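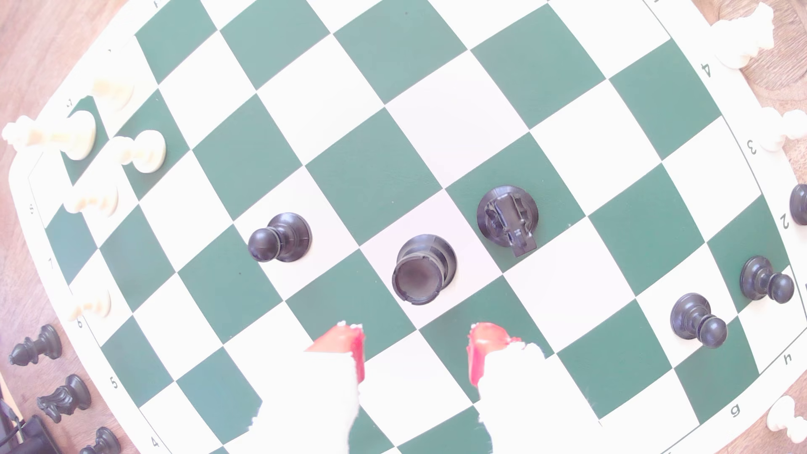
Green and white board, black rook and knight near the middle.

5 April 2024

Door blanks, second look. Kiran Rathore has the Mikkelsen blank on the bench and says it is flat. I put the long straight edge down the hinge side and it is not flat, it is bowed towards the closing face, and you can see light under the middle third. Kiran thinks it will pull back once the lock is in. I have heard that before, usually from whoever is selling the door.

The Osby blank is better but heavier. 39 kg before glazing, which the Honstead hinges are meant to take. The leaflet says so, anyway. No test figures in it and none came when I asked.

Width at top rail 674, at bottom rail 667. The drawing wants the same all the way down. Cosmin Văduva measured it again with his own tape and got the same, so it's the blank. Sent a note to the supplier. I expect to be told it is within tolerance, without being told what the tolerance is.
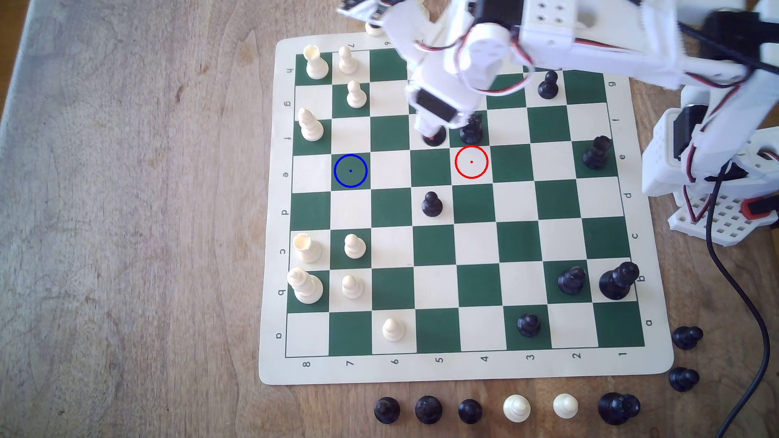

Board on the table, letters down both sides, white arm over it.

Glazing: Fadi Azar wants to bed the lead light on tape only. I'd still run a bead on the outside. The tape sample from Hurner has been stuck to an oak offcut for 8 days and I can lift a corner with a thumbnail. He says the offcut was dusty. Possible. Doing another on a wiped one, same oak, same roll.

Finish: two coats on the Osby, top and bottom edges included. The last lot went out with bare bottom edges and two came back in August with the veneer lifting. Engineered core or not, end grain drinks.

Still to do:
New tape sample, Fadi
Straight edge on the Mikkelsen again after it has stood upright, me
Ask Honstead for hinge figures in writing
Don't cut the letter plate in either blank yet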